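Mandura Web Developers Group
Minutes of the regular meeting, 2022-03-15

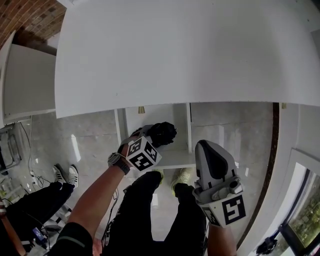
Two handheld grippers over the tile floor, with the white shelving unit behind.

Chair: Declan Hapeta
Minutes: Hryhorii Prokopenko

1. Previous minutes
The January minutes were accepted with one change. Item 4 should read "tile server", not "file server".

2. Marker clustering on the Ruddock trail map
The map now loads 361 markers on the first request. Declan showed the page with clustering turned on at zoom levels below 12. Load time on an older phone is better, but clusters near the river overlap their labels. Agreed to try a smaller grid size before changing the icons.

Hryhorii asked whether the markers could be fetched by map bounds instead. Declan said yes, but the current endpoint ignores the bounds parameter — it would need work on the server first. Left open.

3. Geocoding clean-up
Of the addresses in the Prekov import, 92 came back with no match. Almost 44 of these have the unit number in the street field. Hryhorii will write a script to split the field and run them again. The rest will be placed by hand.

Results should be cached in the database. The present code sends a new request each time a record is saved, even when the address has not changed.

4. Pestel library
Version 2 of our Pestel wrapper drops the old callback style and returns promises. Two pages still use callbacks: the event finder and the print view. Both to be converted before the old version is removed from the repository.

There was a short discussion about keeping a compatibility file. Not supported.

5. API keys
The test key is still in the public repository. Declan to revoke it and issue a new one limited by referrer.

6. Actions
Declan — grid size test, new API key
Hryhorii — address script, convert print view
Event finder — not assigned, carry to next meeting

Related items
Minutes, January meeting
Notes on polyline encoding
Moving info windows to templates

Contact the group | © 2022 Mandura Web Developers Group | Back to top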